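Fixing up old filing cabinets, one drawer at a time

2019-08-28

Tahira Tarar did not plan to go into the used office furniture business. She was working the front desk at an insurance agency when it closed its downtown branch, and the owner told the staff to take whatever they wanted. Most people took a chair. She took two filing cabinets.

"I had a pickup and a garage," she says. "I thought I'd clean them up and sell them, and that would cover my gas for the month. I still have one of them."

Her shop, Berkholm, now takes up the back half of a building it shares with a print shop. She runs it with her business partner, Pak-hei Chung, who does most of the repair work while she handles buying and deliveries. They sell desks and shelving too, but cabinets and lockers pay the rent.

I asked her what people get wrong when they buy a used cabinet.

"They look at the paint," she says. "Paint is the easy part. I tell them to pull every drawer all the way out and lean on it a little. If it drops at the front, the slides are worn, and new slides can cost more than the cabinet did."
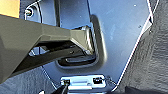
Locks are the other thing. About half of what comes in has no key, and buyers tend to assume that means the lock is useless. Chung says that is rarely true. On many older cabinets the key code is stamped on the face of the lock, and a replacement can be ordered by mail for a few dollars. When there is no code, he swaps the whole cylinder.

"It takes me ten minutes if the clip isn't rusted," he says. "If it is rusted, I go do something else and come back to it after lunch with more oil."

He learned the work from Alby Cartwright, who serviced safes and school lockers for most of his life and let Chung ride along in the summers. Cartwright never wrote anything down, so Chung started keeping a notebook of which slides fit which cabinets. It has 247 entries. He has been asked to put it online and keeps saying he will get to it.

The prices at Berkholm are not the lowest in town. A four-drawer cabinet that has been cleaned and fitted with a working lock costs about as much as a light new one from a chain store. Tarar says she loses a few customers over this and doesn't argue with them.

"Some people want new, and that's fine," she says. "The ones who come back usually have a lot of paper. Tax people, music teachers. We had a church that kept every bulletin since it opened. You put that kind of weight in a thin drawer and it bows."
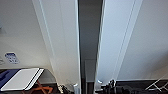

Moving the stock is harder than fixing it. Tarar's rule is that drawers come out before anything goes on the truck, and each one gets a strip of tape with its position written on it. She started doing this after a job in May, when they emptied an accounting office on a third floor and mixed up the drawers from nine cabinets that looked the same.

"They were not the same," Chung says. "They were maybe a sixteenth of an inch off from each other. I spent nearly two days matching them."

They also turn things down. Cabinets that have sat in a flooded basement are out, no matter how good they look from the front, and so is anything with a bent case. Tarar will take dents. A dent in a side panel can be pushed out from behind with a block and a mallet, and a small one is often left alone and taken off the price.
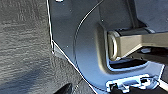

For people who want to do the work at home, Chung suggests starting with a wash. He uses dish soap and warm water, then dries everything right away, seams included. He rubs paste wax on painted steel and puts a light grease on the slides. He does not like spray lubricants for this because they run down into the drawer and get on the paper.

Repainting is a longer project, and he thinks most people should skip it. "You have to sand it, prime it, and then leave it alone for a week," he says. "They never leave it alone. They put the drawers back the next day and it sticks."

Tarar has her eye on a second room in the building, which the print shop may give up next year. She would use it for lockers. Schools sell them off in long rows that are bolted together, and at the moment she has to say no to anything wider than the back door.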